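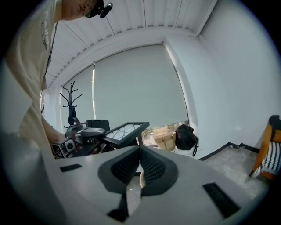

Figure 2. View from the camera of one hand-held gripper during collection. The demonstrator holds a second device, with its fiducial block and camera housing at left; the padded fingers of the recording gripper are in the foreground.

3. Collecting demonstrations

3.1 Hand-held devices

All demonstrations in the hand-held condition were recorded with the Jivusau gripper, a tool that a person carries and closes by hand. The fingers have the same shape and padding as those fitted to the arm used in Section 5, so that contact with an object during recording is close to contact during playback. A wide-angle camera is fixed to the body of the tool and looks along the fingers. The fingers therefore stay in the lower part of every image, and their opening can be read from the image as well as from the encoder. When the two disagreed by more than 2 mm, the encoder value was kept and the frame was flagged.

Each device carries a square fiducial pattern on a small block. When the pattern of one device falls within the view of the other, it gives a direct measure of the pose between the two hands. This measure is not available all the time. In tasks where the hands work side by side the pattern is often outside the view or is seen at too steep an angle to decode. We use it only to correct drift in the relative pose, which is otherwise computed from the separate camera tracks.

The demonstrator also wears a head-mounted device. Its stream is time-stamped on the same clock as the grippers but is not given to the policy. We used it for two purposes: to segment recordings into attempts, and to settle cases in which the wrist views alone did not show which object had been reached for first.

3.2 Remote control

In the second condition the same tasks were shown by driving the arms from a pair of leader arms through the Plamivico interface. The operator sat beside the workspace with a direct view of the table. Commands were sent at a fixed rate and the follower joints were logged together with the wrist images. No force was fed back to the operator. An earlier version of the interface did include force feedback on the grip axis, but the signal was noisy at low forces and three of the four operators asked for it to be turned off during the pilot, so it was removed before the main collection.

The two conditions differ in what is recorded as the action. Under remote control the action is the command sent to the follower, and the lag between command and motion is part of the data. With the hand-held device there is no command. The action is taken to be the pose reached a short interval later, and the length of this interval has to be chosen. We set it once, by matching the measured delay of the arm in free motion, and did not tune it per task.

3.3 Procedure

Four people gave demonstrations: Lenni Pesonen, Osvaldo Camargo, Nazanin Ghaffari and Syahrul Tarigan. Two had used leader arms before. None had used the hand-held tool for more than a few minutes. Each person had a practice period with both methods, which ended when they completed the first task on consecutive attempts without dropping the object. Practice recordings were discarded.

Before each session the devices were held still facing a textured part of the room, then moved slowly through a short loop to start tracking. Blank walls and window blinds gave few usable features, and tracks started while facing them were often lost within the first seconds. Operators were told to begin the loop facing furniture or other cluttered areas. After this instruction was added the number of lost tracks fell, although we did not record the earlier sessions in a way that allows a fair comparison.

Start positions for the objects were drawn from a printed grid. The grid was removed before recording so that it could not serve as a cue. An attempt ended when the demonstrator returned both hands to the rest position, or when an object left the work area. Failed attempts were kept in the raw set with a label but were not used for training.

3.4 Filtering

The hand-held condition produced 400 attempts. Of these, 27 were removed for lost or broken camera tracks and a further 42 because the motion went outside the reach of the arm or above its joint speed limits. The remaining attempts were resampled to the control rate and passed to training without smoothing. We tried a low-pass filter on the poses and found that it blurred the moment of grasp, which hurt the tasks with small objects most.

Reach violations were not spread evenly between people. Taller demonstrators tended to lift the tool higher between placements, and a hand-held tool gives no sign that the arm could not follow. A simple remedy would be an audible warning computed from the live track. This was not in place for the data reported here, and it would need an estimate of the base position of the arm during recording, which our present procedure only fixes afterwards.

Remote-control attempts cannot break the reach limit by construction. Their main cause of rejection was a pause of several seconds in which the operator looked away from the table or adjusted their grip on the leader. Such pauses were trimmed where both arms were at rest and the attempt was otherwise complete. Trimming was checked by Horácio Rocha, who had not taken part in the collection, using the wrist images and joint logs. The same person labelled success in both conditions.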